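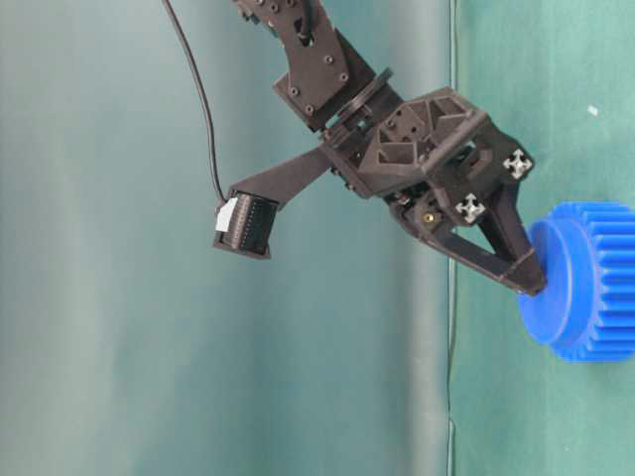 Blue gear, green work surface.

Search this board Go
Home | Forums | New posts | Members | Log in

Board games > Rules arguments > Does anyone finish a campaign of Toddale?

pewterhat
We are on session 8 and the rulebook has started referring to a page 107. My rulebook ends at 58. Is there a second book, or do I have to earn it?

moss_and_dice
Second book. It's under the insert, below the cardboard you assumed was holding the box together.

pewterhat
Found it. It has errata for the first book. We've been paying double for wool since March.

Ene
Double wool is the better game. With cheap wool whoever sits by the mill wins and the rest of the table checks their phones.

moss_and_dice
Ene, you sit by the mill every time.

Ene
And I win with double wool too, so my sample is excellent.

Feven Mersha
I'd play it as printed. We tried the Dresatstead house rules one Thursday (no wool, two mayors) and got a four-hour argument about what a mayor is for. My brother-in-law still signs his texts "Mayor."

quillback
Unpopular opinion, skip the campaign. Single games of Toddale are great. The campaign is single games plus filing.

pewterhat
I like the filing. I bought little envelopes.

quillback
Then you're beyond my help.

moss_and_dice
Do you restart, or carry on with the wool money as is?

pewterhat
Carrying on. I'm in last place, so I proposed a restart and lost the vote.

Related threads
Flalleo expansion: worth the shelf space?
Sleeving 2156 cards, a diary
Two-player Toddale, who gets the mill
Selling: little envelopes, unused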